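Getting Marker and Ink Off a White Table

White tabletops show everything. A pen line you would never see on oak stands out from across the room, and the usual quick pass with a damp sponge tends to turn one line into a gray patch. Most of these marks will come off if you go at them in the right order.

Find out what made the mark

Look for the pen before you look for a cleaner. Dry-erase marker, washable kids' marker, ballpoint and permanent marker all behave differently. If the pen is gone, touch one end of the mark with a dry cotton swab. Dry-erase will usually lift as dust. Washable marker will come up on a damp swab. If neither does anything, treat it as permanent or ballpoint.

Check what the table is made of too. Laminate, melamine and powder-coated metal can take a little rubbing alcohol. Painted wood and lacquer often can't, and alcohol will dull the finish or pull the color. Try whatever you plan to use on the underside, or near a leg, and wait 13 minutes before you decide it's safe.

Start dry

Fold a clean cloth into a pad and wipe the mark once, in one direction, with firm pressure. Old cotton T-shirts are good for this. Microfiber is fine as well, but keep it away from anything gritty, because it holds on to grit and will scratch a glossy top.

Dark cloths are handy for ink, as they don't look ruined afterward. The drawback is that you can't see how much ink they have picked up. Refold to a fresh side after every couple of wipes whether it looks dirty or not. 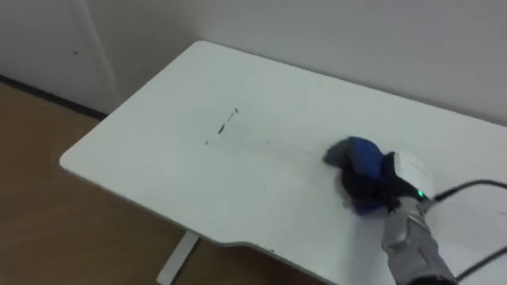
Smears come from too much ink on the cloth or too much water on the table. When a gray band starts to spread, stop and switch to a clean part of the cloth. Work from the outside of the smear in toward the mark. Going back and forth across the middle only makes the patch wider.

Then dish soap

Put one drop of dish soap in a cup of warm water, dip a corner of the cloth and wring it out hard. Wipe the mark, rinse the corner, wipe again. Dry the spot with a towel and look at it from a low angle with the light behind it. What looks clean from above may still have a film on it.

Then alcohol, if the finish allows

Dampen a cotton ball with rubbing alcohol and hold it on the darkest part for a few seconds. Thick blots need longer than thin lines. Lift it, wipe with a dry cloth, and repeat with new cotton. Open a window and keep the bottle away from the stove.

For permanent marker there is an old trick that still works. Draw over the mark with a dry-erase marker, let it sit for a moment, and wipe both off together. The solvent in the dry-erase ink loosens the other one. Use a dark dry-erase marker that wipes off well on its own. Cheap red ones leave pink behind.

Stubborn specks

Small dots left after the main line has gone can be treated with a paste of baking soda and water. Put it on with a fingertip, rub lightly in small circles and rinse. Don't use it over a large area of a shiny top. The same goes for melamine sponges, which are a very fine abrasive and will leave a dull spot if you lean on them.

Finish up

Go over the whole table with plain water on a well-wrung cloth, then dry it. Soap left behind is sticky and the next mark will be harder to move.

Wash ink cloths separately the first time, in cold water. Hammad Gilani wrote in to say he put his in with the white towels on a Sunday and now has gray towels. Let any cloth that has had alcohol on it air out completely before it goes in the washer or dryer.

If you have children drawing at the table every day, a wipe-clean mat is less work than any of this. Keep the permanent markers in a drawer in another room.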